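Inville Study Spaces Program
Interim Progress Report to the Sheehan Fund
Reporting period: second half of the grant, to the end of March

1. Purpose of this report

This report sets out the progress made by the Inville Library Service under the Study Spaces grant. It covers work completed since our interim statement in October, spending against the approved budget, and the matters on which we ask for the Fund's guidance. It has been prepared by Albertina Paiva, Program Manager, and reviewed by Declan Tuhiwai, Head of Branch Services.

2. Summary of progress

The program remains on schedule in 12 of our branches. Work at two others, Jitlow Road and Harbor Street, has been delayed by repairs to the buildings themselves and will be finished in the next period. Neither delay affects the total cost to the Fund.

Evening opening began at the Central Library in January. The doors now stay open until 9 p.m. during school terms. Enrollment in the homework support sessions reached 251 students by the end of March, against a target of 200. Most of the growth came from the two high schools nearest the Central Library, both of which agreed to include our schedule in their letters to parents.

3. Staffing and training

Hemi Pomare joined the Service in November as Study Support Coordinator. He has rewritten the tutor handbook and now meets with branch leads once a month. Tutor turnover was higher than planned before the winter break, mainly among college students whose class schedules had changed. Recruitment now takes place at the start of each college term, and all evening shifts at Central are filled through May.

4. Furniture and fittings

The old carrels have been removed from the branches where work is complete. Replacement tables were ordered from Luvico under the contract approved by the Fund last year. Stelios Kyriakidis, Facilities Lead, inspected each delivery and sent back one damaged top, which was replaced at no charge. Staff at two branches have asked for softer lighting over the tables – a request we are pricing now.
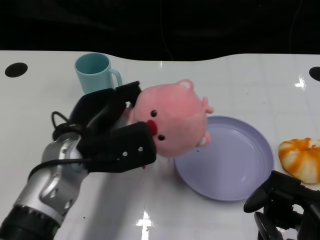 Figure 1. White tabletop with round black openings and a gently curved rear edge.

5. Budget

Spending is within the approved total. Furniture came in slightly under budget and evening staffing slightly over. We request permission to move the furniture balance to the staffing line for the remainder of the grant. A full statement has been sent separately by Mortimer Wojcik, Finance Officer.

6. Next period

The main tasks are the completion of Jitlow Road and Harbor Street, a survey of students and parents, and a decision on summer hours. The Service would welcome the Fund's view on summer hours before the branch schedules are printed in May.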